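Fenton Oral History Project – progress report, 2024-05-22

We have now recorded 40 of the 100 interviews promised in the grant. Han-gyeol Jin has transcribed 96 pages and would like it noted that former ferry workers do not finish sentences.
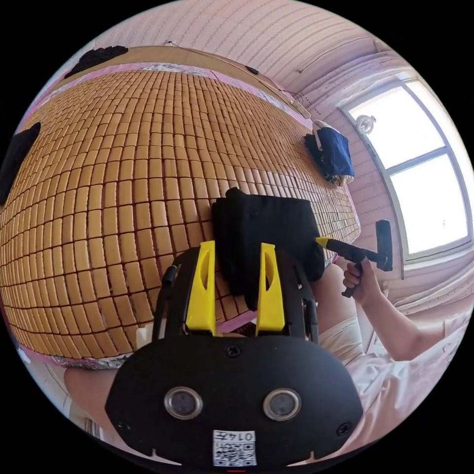 Spending stands at $3,479, mostly on travel to Drokport, where every interviewee insists on lunch first. The Firneck recordings are slower going. Two families there disagree over who ran the ferry, and each wants the last word.

In-ho Moon will start the index next month. We still expect to finish by December – the same December as in the proposal.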